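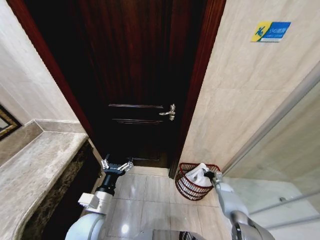
Elsie Hulme objected to the word "fault" in our first draft: a robot that stops when it touches something has done its job, she argued, and a safety report should list only the cases where it failed to stop. We kept the word. In the events described in this section the arm did stop, but it stopped late, and in a position from which it could not safely back out without help.

5.2 Contact with the door handle

The bathroom task at the Trondness site was run 100 times with the Posside controller and the Vendex stop layer switched on. The robot was asked to take a cloth out of a wire basket beside the door and lift it clear. Most of the failures were ordinary ones. The cloth slipped, or the grasp closed on the rim of the basket and the lift was aborted. These are covered in Section 5.1 and did not put anything at risk.

In 6 runs, the gripper came up under the door lever during a lift and pushed against it. All 6 were logged as "stalled" and none as "contact", so the first version of our results table missed them. We found them on 2022-11-04, when Tia Mottram went back through the stalled runs to check the motor current.

The sequence was the same each time. The planner picked a retreat path for the gripper that ran straight up from the grasp height, then back toward the base. The collision model held the door as a single flat slab. The lever stands out from that slab, and the depth sensor did not return reliable points on its polished surface, so there was nothing in the model to steer around. On the way up, a fingertip met the underside of the lever. The lever is sprung upward only lightly and gave a little before it reached its end stop. During that time the force rose slowly, and the stop layer, which looks for a sharp rise, did not trip. The arm kept pushing until the position error reached the 10 mm limit and the controller gave up.

Giving up was the second half of the problem. A stall in this version of the controller starts a timer of 2000 ms, and after that the controller tries the same path again. In four of the runs an operator pressed the stop button before the retry. In the other two, the retry went ahead and the arm pushed on the lever a second time. No part of the door or the robot was damaged.

Figure 6. Wrist camera view of the closed door during the bathroom task.

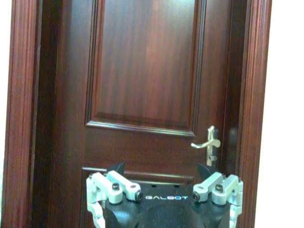

Clearance around small fixtures was set by one number for the whole room, and we now think that was the main design error. The margin had been tuned on walls and counters, where the sensor returns are dense and a fixed distance works well enough. It says nothing about a part the model does not contain. The starting position matters too: with the gripper placed as in Figure 6, the right fingertip is a short distance beneath the lever arm, so a straight upward move leaves almost no room for error. A human operator would move away from the door first and only then lift. The planner treated both orders as equal in cost and chose the shorter one.

We made three changes. The lever and its backplate were added to the room model by hand as a box, with a margin on every side. The retreat was split so that the arm must move away from the door before it is allowed to rise. The automatic retry after a stall was removed, and the robot now holds still and waits for an operator. We consider the last change the most useful of the three because it does not depend on the room model being right.

The stop layer itself was left as it was. Lowering the trip level enough to catch a slow push on a sprung part also made it trip on the weight of a wet cloth, and we did not find a setting that separated the two. A check on the total force over time, as opposed to its rate of change, may do better. It has not been tested – the logs from these runs store motor current at too low a rate to replay them.

Two limits should be noted. The handle was entered by hand for one door, and a door with a round knob or a hook behind it would need its own entry. We also do not know how many light touches went unrecorded. Runs that ended with the cloth lifted were counted as successes and their current traces were not reviewed, so the figure given here covers only contacts that led to a stall. Section 5.3 returns to this in the comparison with the Crabtree runs, where every trace was kept.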